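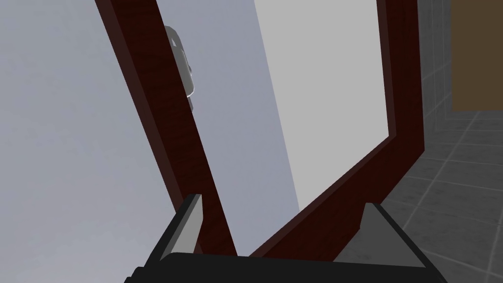 4.2 Setting the finger gap

Do this after any change of finger pads and before the arm is returned to automatic mode.

CAUTION: Keep hands clear of the fingers while the gripper has power. Finger force is not limited in set-up mode.

1. Switch the Skaltar controller to set-up mode and set the speed to 8 percent.
2. Open the gripper fully.
3. Place the 12 mm gauge block between the fingers, flat against the palm.
4. Close in single steps until both pads touch the block. Do not force the last step.
5. Press STORE and hold for 2 seconds. The gap value stops flashing.
6. Open the gripper and remove the block.
7. Repeat steps 3 to 6 with the block turned end for end.

Note: If the two stored values differ by over 4 counts, check the pad screws and start again from step 2.

Enter the final value in the cell log. For pad replacement, see 4.3.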